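4. Setting up a match for live stats

Once your squad list is in (section 3), you're ready for the fun part! Gridach keeps track of passes, shots, dribbles and saves as you tap them in, and after a match or two you'll hardly look at the buttons.

4.1 Create the match

1. Open Gridach and tap Matches, then the plus sign.
2. Pick the home and away sides. If the opponent isn't on your list, tap Add Club and type the name. Short names work best on a phone screen – "Powell" fits, "Powell Athletic Reserves" gets chopped.
3. Choose the ground. Drokulstead and Grokomholm are already saved with their field sizes.
4. Set the length of each half. Youth games default to 30 minutes.
5. Tap Save. The match gets its own number, such as 451, and you'll need that number if a second person is logging with you.

Note: You can change the kickoff time right up until you tap Start. The length of the halves locks after that.

4.2 Pick the lineup

1. Open the match and tap Lineup.
2. Drag each player onto the field. Shirt numbers fill in on their own.
3. Drag the subs to the bench strip. Anyone left off both lists can't be brought on later.
4. Mark the captain and the goalkeeper with a long press.

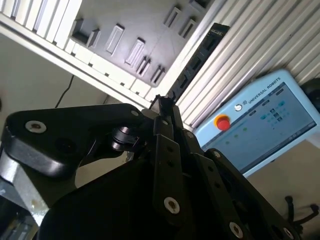 Robotic gripper in front of a parts tray and teach pendant

4.3 Log with a partner

Two people logging is a real treat, and you catch so much more. One takes the ball, the other takes everything off it (runs, pressing, fouls away from play).

1. On phone 2, tap Join Match and enter the match number.
2. Choose Off the Ball. The first phone switches to On the Ball.
3. Wait for both phones to show a green dot.
4. At the whistle, tap Start on the first phone only.

Caution: Tapping Start on both phones creates two clocks, and the events can't be merged afterward. If it happens, tap End on the second phone and join again.

Caution: Don't close the app at halftime. Tap Pause and leave it open.

4.4 Fix a wrong tap

Swipe left on the event and tap Undo. For a wrong player, hold the event and drag it to the right shirt – I love this one, it's so quick!

Kaan Tatlı
Last updated 26 Jan 2018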